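Best way to keep a share house pantry from going stale and getting weevils?
Posted by Minttu Hakala, 15 Jan 2024

I moved into a four-bedroom place in Dandodton in July and the pantry has been a problem the whole time. Everyone shops separately. We end up with five open bags of chips, three of rice and a lot of biscuits that have gone soft. Last week I found weevils in the flour, and I think they came in with a bag of bulk oats.

I've wiped the shelves down with vinegar and thrown out the flour and oats. What I want to know is:

Do I have to throw out everything else that was on the same shelf?
Are containers worth the money, or do pegs do the job?
How do you get other adults to go along with it?

The cupboard is a tall one next to the oven, if that matters. Budget is $100 split between us, and I'd prefer not to spend all of it.

Tiina Nurmi

You don't have to bin the lot. Tins, jars and anything with a proper screw lid are fine, just wipe them down and check under the rims and labels. Cardboard and thin plastic are the ones to worry about, as weevils can chew through both. Tip anything doubtful onto a white tray and have a look in good light. If it's clean, put it in the freezer for a week and then into something sealed.

Vinegar is okay for cleaning but it won't deal with eggs in the cracks. Run the vacuum nozzle along every shelf join and into the little holes where the shelf pegs go, then empty the vacuum outside. I missed the peg holes the first time and had to do the whole cupboard again a month later.

Next to the oven does matter. Warmth speeds them up. Keep plates or pots in that cupboard if you've got anywhere else for the food.

For storage, this is what I'd do in order:

1. Flour, rice, oats, pasta and sugar go in hard containers with a rubber seal. Old coffee jars work as well as anything you can buy. I have a few Otum ones from the supermarket and some jars that cost nothing, and I can't tell the difference. Cut the use-by date off the packet and tape it to the side.

2. Opened snacks go together in one open basket, and it gets emptied before anyone buys more. Fold the top down twice, squeeze the air out and put a peg on it. A peg will keep chips decent for three or four days, no longer. Anything plastic with slots in the sides is good because crumbs don't build up unseen and you can rinse it under the tap. 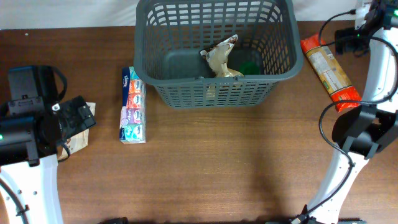 3. Unopened packets go on the top shelf, oldest at the front. Bulk bags sit in the freezer for a week before they go anywhere near the rest.

That should come in well under $100. Mine was $45 including the pegs.

As for the other adults, give each person one shelf for their own things and share only the basics. We tried sharing everything and the arguments were worse than the weevils.

Santeri Oksanen

Bay leaves. Put a few on every shelf, my mum always did and we never had any.

Hok-lam Yau

I wouldn't rely on the bay leaves. I had them in a cupboard in Tsao and the weevils walked straight over them. No harm in it I suppose.

Mostly agree with Tiina. Two things to add. Check the pet food and the bird seed if anyone in the house has it. Ours came from a bag of seed in the laundry, and I cleaned the pantry twice before I thought to look there. Also put a sticky pantry moth trap up if you see anything flying. It won't catch weevils, but then at least you'll know which one you've got - people mix them up all the time.

Soft biscuits can be saved, by the way. Ten minutes in a low oven on a tray, then let them cool right down before you put them away. It doesn't work on anything with a cream filling.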